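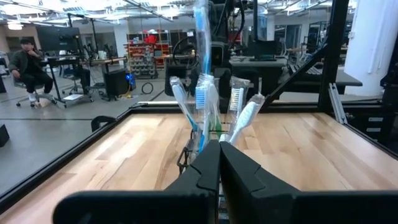 Wrist view, wrapped toothbrushes behind the fingertips.

October 12, 2024. Caddy task, grasp planner branch in Flavlow.

Depth on the clear wrappers is still the main problem. The plane fit drops returns from the film, and the planner then sees a brush handle narrower than the package around it. Changed the mask step so that film pixels take the depth of the nearest opaque pixel — crude, but the grasp width stops jumping between cycles.

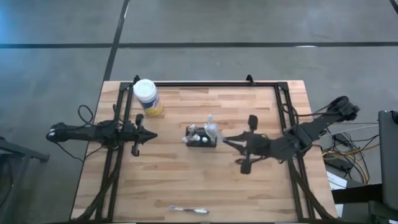

Policy checkpoint is from step 2,000. Control loop unchanged. Dumisani moved the collision check ahead of the IK call, and planning time went from 497 ms to 34 ms on the replayed logs. Not yet run with both arms enabled. 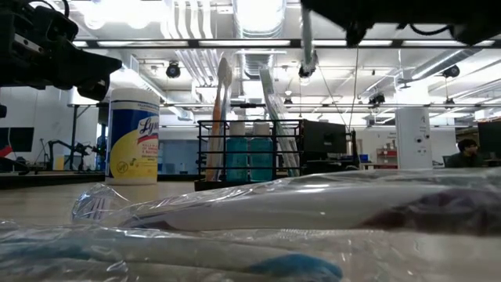 The overhead extrinsics were refit before lunch. Residual is 4 mm, worse toward the corners. Naledi wants the caddy modeled as a solid box for collision. I would keep the open top and pad the rim.
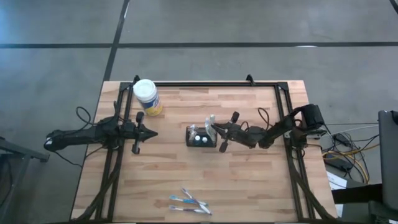 Does the padding block grasps on items low in the caddy?
It rejects side approaches below the rim and leaves vertical ones alone. The padding value is in the Brirano config, under caddy_rim.

Still to do: merge the mask change, rerun the replay set.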